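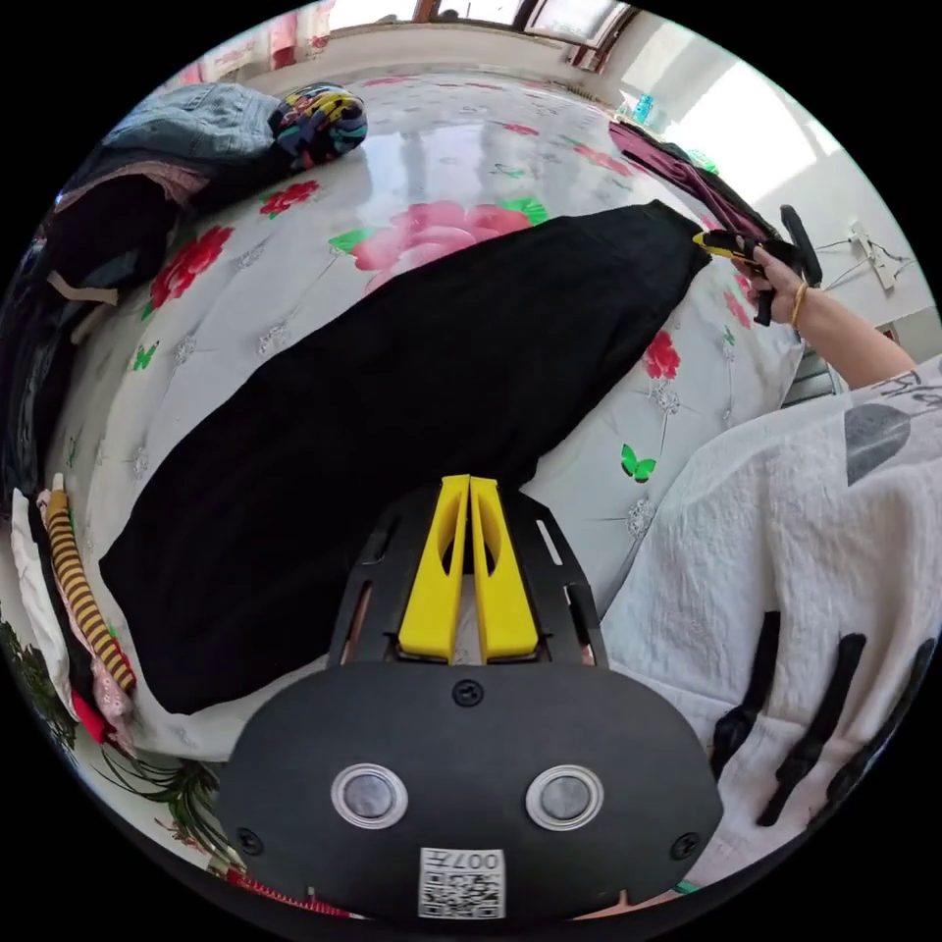 Care labels should state a number of washes

A garment label in a British shop gives the fibre content, the country of manufacture in most cases, and a row of small symbols. The symbols say how hot the water may be, whether the item can go in a tumble dryer, and how it should be ironed. None of them says how long the garment will last if the instructions are followed. I think that figure should be printed on the label, and that the usual objections to printing it are weaker than they are made to sound.

The information exists. Fabric is tested before it is sold in any quantity. A swatch is clamped under a rubbing head and worn against a standard cloth until threads break or pills form, and the number of rubs is recorded. Other swatches are washed and dried repeatedly, then measured for shrinkage and compared with a grey scale for loss of colour. Seams are pulled until they slip. The results go from the mill to the buyer and stop there. The buyer uses them to decide whether the cloth is good enough at the price. The person who wears the cloth is given the symbols.

Furniture is treated differently. Anyone who has chosen a sofa fabric from a swatch book will have seen a rub count on the back of the card, and most shops can explain it in a sentence. The count is an imperfect measure. It says little about fading in a south-facing window and nothing about cats. Customers use it all the same, and they use it sensibly: a higher figure for the family room, a lower one for a chair in a spare bedroom. The trade has not suffered from this.

For clothing the rub count alone would be the wrong figure. Most clothes are not sat on for ten years. They are washed, and washing does a large part of the damage. The useful figure is the number of wash and dry cycles, at the temperature on the label, after which the garment still meets a stated minimum for size, colour and seam strength. I will call it the wash count. A plain cotton shirt might carry 200. A cheap fashion top might carry 12. Both may be reasonable things to buy, but they are not the same purchase, and at present the two labels look identical.

My interest in this began with two black dresses. I bought the first from Himach and the second, two years later, from Pelkonen, at nearly twice the price. Each was described as a jersey of viscose with a little elastane, and each had the same four symbols. I washed both inside out at 30 degrees and dried them on a rack. The Himach dress is still in use. The Pelkonen dress had gone grey along the side seams by its second November and had twisted so that one seam ran across the front of the thigh. I make no general claim about either firm. A sample of two garments supports none. My complaint is that nothing available to me in the shop would have allowed me to predict the result, and the one signal I had, the price, pointed the wrong way.

The first objection is that people wash their clothes badly. They overload the drum, use too much powder, and choose 40 degrees for everything. A printed count would therefore be wrong in most homes. This is true, and it applies equally to the fuel figures for cars and the running costs of refrigerators. A figure obtained under fixed conditions is meant for comparison. If my habits halve the life of every garment I own, they will do so to the shirt marked 200 and the top marked 12, and the ranking will usually survive.

The second objection is cost. Testing to 200 cycles takes weeks of machine time, and a small maker cannot spread it over many garments. I take this more seriously. The remedy is to attach the test to the cloth where possible, so that one result covers every maker who buys it, and to exempt short runs. A producer of more than 4000 pieces of one style can afford to test it. Someone sewing aprons at a kitchen table should be left alone. Counts could also be given in broad bands, with testing stopped at the top of the band claimed.

The third objection is that the count would be gamed. Cloth can be finished with resin to hold its shape through a test and feel like card on the body. Makers may also choose stiff synthetics over softer fibres that wear out sooner. Some of this would happen. A durability figure says nothing about comfort, and it should be printed beside the fibre content, where a buyer can read both. Gaming is also easier to detect when a claim is public. A magazine could buy a Hurkex shirt off the rail, wash it, and report whether the label was right. There is no claim on the label now for anyone to check.

A fourth objection is heard less often: customers do not want to know. I have seen it argued that clothing is bought for pleasure, and that a number which counts down to failure spoils it. Some buyers will feel that. They can ignore the number, as many ignore the symbols. Parents buying school trousers will not ignore it, and neither will anyone buying uniforms for a care home or sheets for a guest house, where washing is a daily expense.

Bedding would be a sound place to start. Sheets and quilt covers come in few sizes, are washed on a fairly regular pattern, and are sold largely on thread count, a figure that can be raised by counting each strand of a twisted yarn separately. Pronov already prints a tested number of washes on the packaging of its plain pillowcases. It is in small type on the back, under the washing instructions, and it was the reason I bought them. The same line of type would fit on a shirt.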